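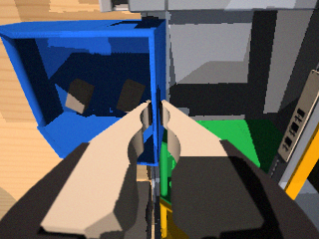
Figura 1 – Vista da câmara do punho em simulação: pinça com um dedo de cada lado da parede da caixa azul, dois blocos no interior.

4. Recolha de demonstrações no ambiente simulado

Esta secção descreve a gravação de demonstrações por teleoperação no simulador Murno, para treino da política de manipulação de caixas. Pressupõe-se que o posto de operação Promuson já foi instalado e calibrado (secção 3). A recolha com o braço físico segue outras regras e está descrita na secção 6.

4.1 Antes de começar

1. Ligue o comando de teleoperação ao posto e espere que o indicador de ligação fique fixo.

2. Abra o Murno e carregue o cenário «caixas_mesa». O carregamento demora mais na primeira vez, enquanto as texturas são compiladas.

3. No painel Vistas, ative a câmara do punho e a câmara fixa. As duas têm de estar a gravar. Um episódio com uma só vista é rejeitado na importação.

4. Confirme no painel Sessão o nome do operador, a tarefa e a pasta de destino. O nome do operador fica escrito em cada episódio e não pode ser alterado depois.

5. Mova o braço livremente durante alguns segundos, sem gravar. O movimento na vista deve acompanhar a mão sem atraso percetível.

Nota: a câmara do punho está montada de modo que os dedos entram pela parte inferior da imagem. Ao avançar o comando, a pinça aproxima-se do que está no centro da vista. Operadores habituados à câmara fixa costumam trocar a esquerda e a direita nas primeiras tentativas – convém fazer uma série de treino antes de gravar.

4.2 Tarefa «pegar na caixa pela parede»

O objetivo é agarrar a caixa azul por uma das paredes, levantá-la e pousá-la na zona de destino com os blocos ainda dentro. A posição da caixa e a dos blocos são sorteadas no início de cada episódio.

1. Prima Novo episódio. O simulador repõe a cena e coloca o braço na posição de repouso.

2. Observe a cena nas duas vistas antes de mexer no comando. Escolha a parede que permite a aproximação mais curta sem tocar nos objetos vizinhos.

3. Prima Gravar.

4. Leve a pinça, aberta, até ficar por cima da parede escolhida. Rode o punho até a parede ficar alinhada com o espaço entre os dedos.

5. Desça devagar. Um dedo deve ficar do lado de dentro da caixa e o outro do lado de fora, como na figura 1. As almofadas pretas nas pontas dos dedos são a superfície de contacto; a parede deve ficar entre elas e não mais abaixo, na zona dos recortes.

6. Feche a pinça. Espere que o indicador de força estabilize.

7. Levante a caixa na vertical até ultrapassar a altura dos objetos vizinhos e só depois desloque-a para o destino.

8. Pouse a caixa, abra a pinça e afaste-a na vertical.

9. Prima Parar. A gravação termina também sozinha ao fim de 18 segundos.

Cuidado: não arraste a caixa sobre a mesa para a alinhar com a pinça. O simulador aceita o movimento, mas o braço físico não tem margem para o repetir e a política aprende-o com facilidade.

Cuidado: se o dedo interior tocar num bloco durante a descida, suba e repita a aproximação dentro do mesmo episódio. Não force o fecho. Um bloco preso entre o dedo e a parede produz forças de contacto irreais, que estragam a leitura do sensor em todo o resto da gravação.

4.3 Classificação do episódio

Ao parar a gravação abre-se a janela de classificação. Escolha uma das opções:

Sucesso – a caixa está na zona de destino, direita, com os blocos dentro.

Sucesso com correção – o mesmo resultado, mas com uma ou mais aproximações repetidas. Estes episódios são úteis e não devem ser apagados.

Falha – a caixa caiu, tombou, perdeu um bloco ou ficou fora do destino.

Inválido – erro do simulador, perda de ligação ou comando premido por engano.

Só os episódios inválidos podem ser apagados. As falhas são guardadas numa pasta separada e servem para treinar o detetor de falhas. Em caso de dúvida entre duas opções, escreva uma observação curta no campo livre e avance; a classificação é revista por uma segunda pessoa antes da exportação.

4.4 Variação das demonstrações

Um conjunto em que todas as pegas são iguais dá origem a uma política que falha assim que a caixa roda um pouco. O lote completo desta tarefa tem 1.260 episódios e deve cobrir as seguintes variações:

– parede agarrada: use as 4 paredes da caixa, sempre que a posição o permita;

– ponto da pega: perto do meio e perto dos cantos;

– iluminação: o sorteio de luz tem de estar ativo em Cenário > Luz. Algumas combinações deixam o interior da caixa com sombras escuras e os blocos mal se distinguem do fundo. Grave na mesma;

– velocidade: mantenha o seu ritmo normal. Não abrande de propósito.

O painel Cobertura mostra as combinações ainda pouco representadas. Consulte-o no início de cada série e escolha a pega em função dele.

Nota: as sombras com contorno serrilhado são próprias do modo de desenho rápido do simulador. Não as corrija mudando a qualidade gráfica a meio do lote, pois os episódios deixariam de ser comparáveis entre si.

4.5 Fim da série

1. Faça uma pausa ao fim de cada série de cerca de 2 horas. A qualidade das pegas desce visivelmente com o cansaço do operador.

2. Antes de sair, prima Verificar série. O programa assinala os episódios com imagens em falta, saltos na posição do punho ou relógios dessincronizados entre as duas vistas.

3. Reveja os episódios assinalados. Se o defeito estiver nos primeiros instantes, antes de a pinça se mover, use Cortar início. Nos restantes casos, classifique o episódio como inválido.

4. Prima Exportar e escolha o formato Ustex. Cada episódio é guardado com as duas vistas, as posições das juntas, a abertura da pinça, a força medida e a classificação.

5. Confirme que o número de episódios no relatório de exportação coincide com o do painel Sessão. Se não coincidir, não feche o programa; repita a exportação para uma pasta nova.

Cuidado: não mude o nome das pastas exportadas. A importação no servidor de treino usa o nome para associar cada série à versão do cenário.

4.6 Problemas frequentes

A pinça fecha mas a caixa escorrega ao subir. A parede está apoiada só na ponta das almofadas. Desça um pouco mais antes de fechar. Se continuar, verifique se o coeficiente de atrito do cenário não foi alterado.

A caixa treme entre os dedos. O passo de simulação está demasiado longo. Reponha o valor de origem em Cenário > Física.

A caixa inclina-se e os blocos deslizam para um lado. É normal nas pegas perto dos cantos. Levante mais devagar e, se nenhum bloco cair, classifique pelo resultado final.

O botão Gravar está inativo. Falta ativar uma das vistas, ou a pasta de destino não tem permissão de escrita.

Secção revista em 4 de setembro de 2024.

Comentários (3)

Burgi Lehner
No ponto 4.2, passo 7, qual é a altura mínima? No nosso cenário há uma estrutura cinzenta mesmo atrás da caixa e já bati nela duas vezes ao subir.

Liya Gebremichael
Burgi, não há valor fixo, depende do sorteio. Eu olho para a câmara fixa durante a subida, pela do punho não se percebe bem a distância. Se bateres e a caixa chegar direita ao destino, conta como sucesso, mas põe uma observação.

operador_berchtold
O Cortar início apagou-me também as leituras de força do episódio todo. Acontece só na versão de abril, depois de atualizar ficou bem. Podiam pôr isso nos problemas frequentes.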